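Waklow County Health Coverage Bills – data card

Version 3, last updated Tue 10 September

What it is

A table of state and county bills, ballot measures and council motions that deal with public health coverage in the Waklow area. Each row is one measure. The file has 494 rows, of which 458 have a final outcome. The rest were still open when the file was last built.

Where the records come from

Titles, sponsors and vote totals were copied from the public legislative record. Council motions came from the Dalturow meeting minutes, which are posted as scanned PDFs and had to be typed in by hand. Expect a few spelling errors in sponsor names – Khương appears in older minutes without its accents, and both spellings are kept in the raw column.

Columns

measure_id: our own number, stable between versions
title: as printed on the measure
body: state house, state senate, county or council
topic: one of 4 values (eligibility, funding, rural clinics, other)
outcome: passed, failed, withdrawn or blank
notes: free text

Known problems

Topic was assigned by one reader, so borderline cases may look inconsistent. Measures folded into a larger budget bill are listed under the budget bill only. Voice votes have no totals, and those cells are blank. Do not read a blank as zero. 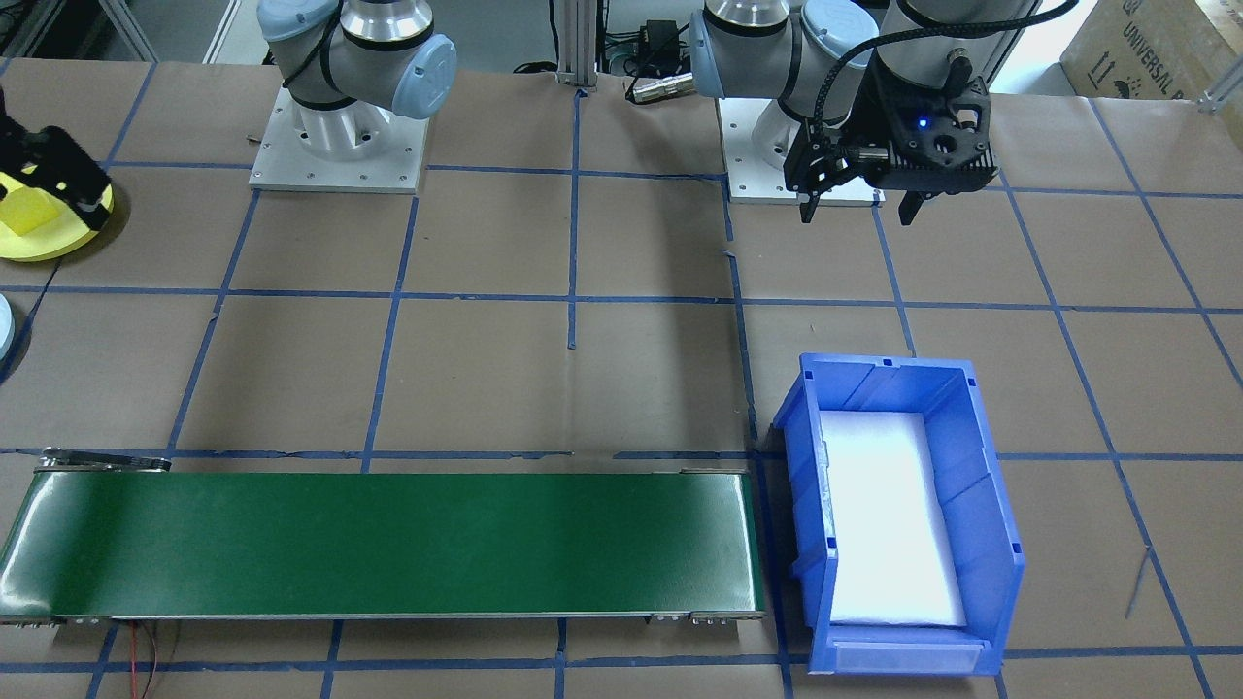 Amendments are not tracked separately. If a measure changed a lot between introduction and the final vote, the title column shows the last version.

Use

Free to reuse with credit to the Tinosier project. Please cite the version number – row counts change when open measures close. Corrections are welcome through the issue tracker, with a link to the page of the record you are relying on.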